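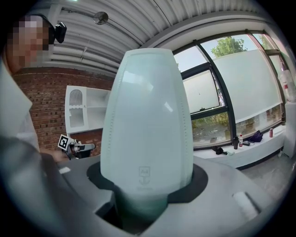 A mint-white container sitting in its round opening.

About Nevance

Nevance is a household goods repair and refill business. We mend small kitchen appliances, sell spare parts for them, and run a refill counter for washing-up liquid, laundry liquid and a short list of dry foods. We have one shop with a workshop behind it, and a parts store in a separate building across the yard.

The business was started in 2000 by Salamatu Abubakar, who had spent several years on the returns desk of a department store. A large share of what came back over that desk had one small thing wrong with it: a cracked lid, a worn seal, a blown fuse. Most of it was written off. She rented half a unit, bought two benches at an auction and began taking in kettles and toasters. The name was left over from the previous tenant's sign, which was in good condition and already paid for.

What we repair

We take in kettles, toasters, food mixers, blenders, slow cookers, coffee machines, irons and vacuum cleaners. We also look at sewing machines, although these take longer and there is normally a queue. We do not repair microwaves, fridges, washing machines or anything that runs on gas.

Bring the item to the counter with its lead and any loose pieces. Please empty it first. Vacuum cleaners should come without a full bag, and coffee machines should have the grounds tray cleaned out. We write a ticket, look at the item within a few working days and ring you with a price. If you decide against the repair there is a small bench charge, and you can either collect the item or leave it with us for parts.

All mains appliances are safety tested before they go back to the customer. Repairs are guaranteed for six months, covering the part we fitted and the work done on it.

Parts

The parts store holds 1078 separate lines. The ones we sell most often are kettle filters, mixer bowls, blender seals, vacuum belts and replacement lids. We buy new parts where the maker still supplies them. Where the maker has stopped, we keep parts taken from scrapped machines, cleaned and checked, and these are marked as used on the ticket.

If you are ordering by post, send us the model number from the rating plate, which is usually underneath the machine or on the back. The name on the front is often shared by several models with different fittings. A photograph helps with older machines, particularly the Pusa mixers, which were sold with three kinds of bowl clip under the same name.

We stock the full range of spares for Wuisan hand blenders and most of what is needed for Laravska coffee makers. Laravska water tanks can take longer, as they are only sent out in batches.

The refill counter

The refill counter opened when the newsagent next door gave up its lease and we knocked through. Customers bring their own containers, which are weighed empty and then weighed again when filled. Any clean container with a lid that closes properly will do. We cannot fill drinks bottles with cleaning products, even if you have relabelled them.

Dry foods at present are rice, red lentils, porridge oats, plain flour and pasta. We tried coffee beans for one winter and stopped, as we did not sell them fast enough to keep them fresh. The smallest amount we can weigh out accurately is 50 grams.

The people here

There are 17 of us, most of them part time. The workshop has its own team and so does the counter, and the parts store is run by two people who have both been here more than ten years. Salamatu still works at the bench in the mornings and does the accounts after lunch. New repairers start on kettles and irons and move to motors when they are ready, usually in their second year.

We take on one trainee each February. Applicants do not need qualifications, but should be comfortable with small tools and be able to explain a fault to a customer in ordinary words. Letters are better than emails for this, and they can be handed in at the counter.

Evening classes

We run a basic repair class in the workshop from autumn to spring. It covers changing a plug and a fuse, finding a break in a lead, replacing seals and belts, and knowing when to stop. Places are limited to eight. Tools are provided, and you are welcome to bring something of your own to work on as long as you can carry it in.

Visiting us

The counter opens at 8.30 in the morning and closes at 5.30. The refill side closes half an hour earlier so that the scales and taps can be cleaned. There are two parking spaces in the yard for dropping off heavy items, and the public car park is 800 metres away, past the library. The yard entrance has no step. The shop entrance has one, and there is a bell beside the door if you need the ramp.

17 shares
2 comments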